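Chapter 4

Folding, and What It Is For

Most household manuals treat folding as a settled matter. There is a right way, the reader is told, and a cupboard full of squared-off cloths is the proof of it. This chapter starts from doubt. A good deal of what passes for advice on folding has never been tested by anyone, and some of it survives only because it looks well on a shelf.

Take the claim that a folded cloth lasts longer than one dropped in a drawer. Aurelia Leitner went looking for its source while preparing her course notes at Irkport. She read 46 household guides and found the claim in 43 of them. None gave a reason that would satisfy a careful reader, and several had plainly copied the sentence from one another, comma and all.

Space is a better argument, though a weaker one than it sounds. Folded cloths stack, and a stack is easy to store. But a small square of cloth takes up very little room however it is kept, and the time spent on it may be worth more than the corner of a drawer. Mathias Wyss takes the opposite view in his Grelell lectures – habit, he says, makes the time vanish. Readers should try it for a week before believing either of them.

What can be said with some confidence is that a cloth is easier to manage when it is held at both sides and kept level. Held at one point only, it hangs in a bunch and its edges are hard to find. A clear, flat surface underneath helps too, with whatever else lives on the desk pushed to the back. 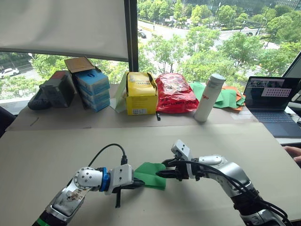 4.1 Creases: fault or guide?

Manuals usually speak of creases as something to be got rid of. For the person folding, an old crease can be useful, as it shows where the cloth was bent before. It can also mislead, if the last fold was a poor one. We shall look at both cases, beginning with a plain square cloth and leaving fitted sheets to Chapter 5.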